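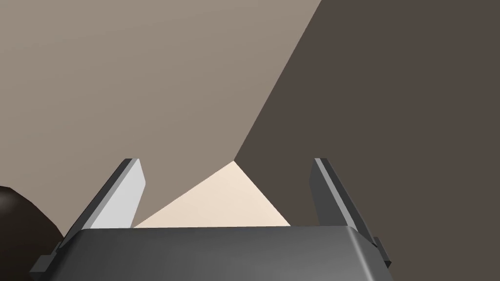
Simulator view from behind the gripper, fingers open, at the corner where two planes meet.

Olia 3 simulation kit: is it any use for household chores?

Olia 3 is a software kit for testing two-finger grippers on household and light shop tasks before any hardware is bought. It is published by Plostach and sold as a yearly license, with a set of rooms, a set of movable objects and a task editor. I ran it for 12 working days on a desktop machine with a mid-range graphics card. The version reviewed is the November 2023 release.

Installation

The installer took one attempt. The license server took several. The kit wants a fixed folder path with no spaces in it, and the manual mentions this in an appendix. Once running, it was stable apart from a memory leak when the task editor stays open between trials. Closing the editor clears it.

Rendering

The wrist view is plain. Surfaces get flat shading with no texture: a cream plane, a taupe one, a dark brown one, and the gray of the gripper. Edges are clean and the gradients are slight. For checking reach and clearance this is enough. For training a vision model that will later have to cope with wood grain, crumbs and glare, it isn't, and the texture pack is a separate purchase.

The housing takes up a good part of the lower view and hides whatever lies directly under it. Physical wrist mounts have the same problem, so I count it as a point in favor. The camera offset can be edited, but the change applies only after a restart.

Tasks

I used the seven chores in the standard set, at default settings, with the Kovari controller that ships with the kit. The controller was not tuned.

Picking up a rigid block from an open table: reliable. Placing it on a shelf: reliable if the shelf is deeper than the block. Stacking bowls: acceptable, with occasional tilting on the last bowl. Opening a drawer: works with a bar handle, poor with a round knob. Wiping a counter: the path is covered, but contact pressure drifts and the cloth lifts at the far end. Folding a towel: failed in every trial. Retrieving an object from a corner: mostly failed.

The corner task deserves a note. An open gripper is wide, and a corner is narrow. The controller plans the approach for the object and treats the walls as something to be dealt with later. One finger touches, the wrist yields, and the object is pushed farther in. Narrowing the finger opening before the approach helps a great deal. It has to be scripted by hand.

Across all chores I logged 3,355 trials. The logs export as plain comma-separated files with sensible column names, and this is the best part of the package.

Comparison

Saithong's competing kit has better cloth behavior and a much worse editor. Its contact model is slower, and long batches have to run overnight. For rigid parts on a bench I would take Olia. For laundry I would take neither.

Can machines do the chores yet?

On this evidence, sorting rigid parts into bins on a shop floor is within reach, provided the bins stay where they were put. Tidying a kitchen is not. The failures come from soft items, round items and tight spaces, and a kitchen has plenty of each. A simulated success also says little about a real counter, where friction changes from one end to the other.

Good: stable physics on rigid objects, clear logs, editable gripper geometry.
Bad: weak cloth model, textures cost extra, controller ignores walls, restart needed for camera changes.

Rating: 3 out of 5 for bench work. Not recommended for household tasks in this release.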